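FOR IMMEDIATE RELEASE

Shared workshop crew opens up its tabletop robot build, with parts list, wiring notes and all the mistakes

Hendricks Open Workshop, October

Hi, everybody. I'm Deisy Sotelo, and I've been handed the job of writing the press release for Distari, which is the name we gave our robot arm project. I've never written one of these before, so if you work at a newspaper and you need it to sound more like a newspaper, please go ahead and fix it. What I can do is tell you what we built, what it does so far, what it doesn't do yet, and when you can come over and get your hands on it.

The short version: as of this month, everything we have on Distari is free for anyone to download and copy. That means the arm mount drawings, the hand wiring, the practice task files, the control software and our build log, which runs to 114 pages and includes a long stretch where we were wrong about grounding. We're also starting an open build evening at the workshop, at 7 p.m., for people who want to make their own version or just want to watch us argue about connectors.

Now the longer version. Distari is a robot arm with a five-fingered hand, set up next to a plain white table, and the whole idea is to teach it the kind of fiddly bench work that most of us do at home without thinking. Put the round thing in the round hole. Pick up the plug. Close the lid on the box without knocking the box across the table (this one is harder than it sounds, and I'll get back to it). We aren't trying to build a butler. We wanted a machine that could share a bench with a person who is wiring up a small electrical box, and hand over the right part at the right time.

Most of our practice gear is ordinary electrical stuff: a power strip, a plug on a long cable, a distribution enclosure with a smoky window in the lid. Then there's the gray cube with the hole in the top, which is the very first exercise we give the arm every time we change something in the software. If it can't manage the cube, we don't bother with anything else that night.
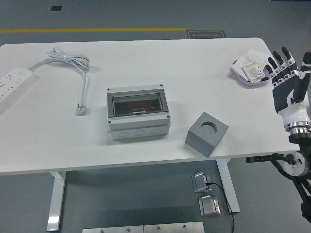
Why practice on electrical boxes when a set of toy blocks would be easier?

Electrical boxes are what we were already building. Half the people in the workshop have a home project with an enclosure in it somewhere, and the parts come in every shape a hand has to deal with: flat lids, round cable holes, stiff wires, floppy wires, tiny screws. We do use simple blocks for warming up, but a hand that only knows blocks won't help you much on a Saturday project.

Okay, who are we? There are nine of us, and we came to this from all over the place. Reijo Karppinen did the arm mount and most of the metalwork. Subbarao Shetty wrote nearly all of the control software, which we call Zaker, and he rewrote it twice after the rest of us thought it was finished. Idris Rees looks after the wiring and is the reason our cables have labels. Wyn Kemeys handles the practice tasks and the recordings. I do purchasing, paperwork and a lot of holding things still.

We spent $3,000 on parts over the whole build, not counting tools the workshop already owned or things people brought from their garages. I know that's a lot for a hobby. Split nine ways over the length of the project it was bearable, and the parts list in the download marks which items you can leave out. If you skip the nicer wrist bearing and live with a bit of wobble, you'll save a good chunk. We lived with the wobble ourselves until summer.

The mount took longer than anything else. Our first one was bolted to the table, and every time the arm swung, the table swung with it, and then the part you were reaching for wasn't where Zaker thought it was. Reijo stiffened it, then stiffened it again, and then took the whole thing apart and started from a new drawing. All the drawings are in the download, including the bad ones. Please don't build from the folder called "old" -- we kept it in so you can see what changed.

The hand gave us a different kind of trouble. Fingers are wonderful right up to the moment you have to run a cable through them. We had one finger that worked perfectly with the palm up and went limp with the palm down, and we chased that through the software for ages before Idris found a connector that wasn't seated all the way. Push your connectors in! Then pull on them a little. It's on page one of the log now, in capital letters.

What I want to get across to people reading this at home is how much of the work is just a person doing the task by hand, slowly, over and over. Before the arm tries anything, one of us does it first. We set the table up, we run through the job at an easy pace, and Wyn writes down every place where our own fingers did something we hadn't planned on. You'd be surprised how often you steady a box with one hand without knowing you're doing it. I must have put parts in holes for years before I noticed that I lean them in at a slant and let the edge find its way.

That slant made it into Zaker as a setting, by the way. Subbarao calls it lead-in angle. I call it my contribution to science.

The orange cylinder is the part we use for this. It goes into the gray cube, it comes back out, and it goes in again. We do it with the table clear at first, and later with enclosures and cables in the neighborhood so there's something to avoid bumping.
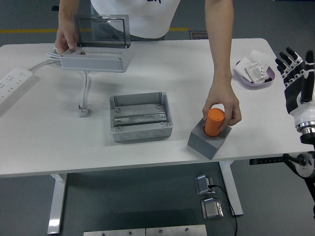

Once a person has done the job enough times that the steps are written down and everybody agrees on them, we break it into little moves. Reach, close the fingers, lift, travel, lower, let go. Each move gets its own speed and its own limit on how hard the hand can squeeze. Then the arm tries them one at a time, with somebody on the stop button. We never run it without somebody on the stop button, and if you build your own, please don't either, however well it behaved yesterday.

So how good is it? I'd rather be fair than fancy about this. With the cube and cylinder, Distari does well on most evenings. With a plug lying loose on the table it's okay, as long as the cable isn't pulling. With hinged lids it's still pretty poor. A lid swings, and the box under it wants to scoot, and a person just grabs the corner and carries on. Our arm has only the one hand, so we're working on a soft rubber stop that clips to the table and keeps the enclosure where it is. If you have a better idea, we'd love to hear it, and we'd love it even more if you brought it over in person.

A word on safety, as I promised Idris I'd put one in. Every box, plug and strip we use for practice stays disconnected from house power while the arm is running. The arm has its own supply with its own cutoff. Our notes are about robots and practice tasks, and they won't teach you to do electrical work in your walls. For that, call an electrician.

The rest of the download is sorted by what you might need first. The parts list comes as a plain spreadsheet. The Zaker software has a setup guide that was tested on two members who had never touched it (thank you, both, for your patience and your colorful notes). The task sheets print on regular letter paper, with one task per page and room at the bottom for scribbling. If you find an error, write it on the sheet and bring it or send it in, and we'll fix the master copy.

We owe a big thank-you to Sterkon, the machine shop down the road, which let Reijo use the mill after hours and only charged us for the metal. The mount wouldn't exist without them, or at least it would exist and still wobble.

About the open build evenings. Doors open at 6:30 p.m. and we start at 7. You don't have to be a member of the workshop, and you don't have to know any programming. Kids are welcome with a grown-up. Wear closed shoes and tie back long hair. We'll have the arm running for the first hour, and after that the benches are open and you can work on your own project or help with ours. Coffee is free, and parking behind the building is easier than parking out front.

Reporters and bloggers are welcome too, and you're welcome to try the cube exercise yourselves before you watch the arm do it. If you'd like a quieter visit, ask for an afternoon and one of us will come in and meet you. Wyn is the best person for questions on the practice tasks, Subbarao for anything about Zaker, and I'm happy to take everything else -- including complaints about this press release.

Contact: Deisy Sotelo, Distari project, care of the front desk, Hendricks Open Workshop. The download files are also available at the front desk on a memory stick if your internet is slow. Please bring the stick back.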